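The Hennessy group has started its second round of simulated runs, with 40 room layouts queued for the two-armed robot. Each layout gets 15 recorded attempts before the furniture and objects are changed.
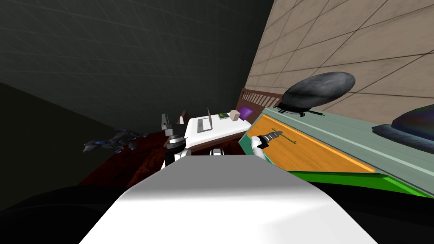
Fulden, May 15, 2026 – In one layout, a thin green tool with a hooked end lies on an orange panel, close to the right gripper. A laptop sits on a white table farther back. Failed attempts are kept and labeled too.

Recent items
Asiscombe server move
Rotent arm repairs
Notes from September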